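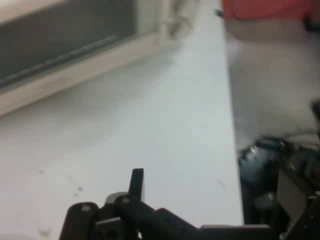 The gripper over the table at the Sivavo Robotics Club.

Frequently asked questions

Who can join the club?
Anyone enrolled at the school, in any grade. You don't need to have written code or built anything before. Members under 16 need the permission form signed by a parent or guardian before they work with a powered arm.

Do I have to pay?
There is no membership fee. Teams that go to the Prornolby meet pay for their own lunch and share the bus cost.

When is the lab open?
The lab opens at 3:30 p.m. on school days and closes at 5:30. In the two weeks before a competition we stay until 7. Check the sign-up sheet before you come, because the arm can only be used by one team at a time.

How big are the teams?
A team has 4 members. If your group is smaller, we can match you with other people. Teams are set in October and we try not to change them after the winter break.

What does a team work on?
Each team picks one task and teaches the arm to do it. Most tasks are ordinary household jobs done on a tabletop: opening and closing things, picking up small items, wiping a surface. You drive the arm by hand first and record what it does. Then you train a model on those recordings and see how it does without you.

How many recordings do we need?
Plan on 300 for your first model. Last year's Ilel team ended the season with 3,486, but they started early and kept the same task all year. Failed tries are worth keeping too — label them as failed and leave them in their own folder.

What does the wrist camera see?
It sees the gripper and whatever is close in front of it. The picture changes a lot with small moves of the arm. Before you record, look at the camera view and make sure the part you are working on is in it.

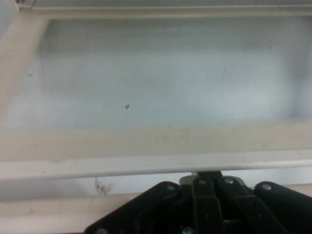
Do the recordings have to be perfect?
No. Slow and steady is fine. Stop the recording if you bump something hard, move the arm back to the start position, and begin again. Please don't edit out the middle of a run.

Does the table have to be clean?
Wipe it down before your first run of the day. Small marks that don't come off can stay. If you add or remove anything on the table, write it in the log so the next team knows.

Can I loosen or swap the gripper fingers?
Only with a coach in the room. Check the screws by hand before each session and report any that turn. Don't tighten them with a power driver.

What programming language do you use?
Python. New members do the Albers lessons first, which take 3 sessions. If you already know Python you can skip to the last one.

Can I take a laptop home?
Club laptops stay in the lab. You can copy your own team's recordings to a drive and work on them at home.

How is the Prornolby meet judged?
Each team gets a setup period and then a series of scored runs. Judges also read your log, so keep it up to date. Teams may not touch the arm during a scored run except to press stop.

What if I miss a session?
Tell your team. If you miss more than a few in a row, we may give your place to someone on the waiting list.

Is there anything in the summer?
The lab is closed in July. It opens for a short time in August for returning members who want to check the equipment and update the software.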